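Plasgate bought the arms to clear its sample tables, and for 2 months they mostly cleared them onto the carpet. Krisztina Simon, who used to do the tidying between meetings, now teaches it.

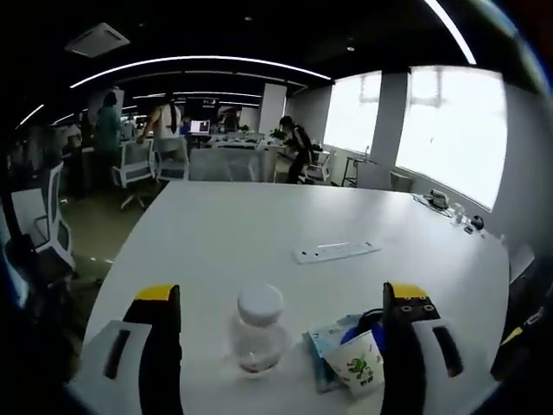 She got a raise and a title - "demonstrator" - and lost the walk to the kitchen, where she used to hear all the news. Luzius Strebel, her manager, likes to mention the 671 grasps logged in April. Simon would like to mention her wrist. Her old job took four minutes. Teaching it is full time.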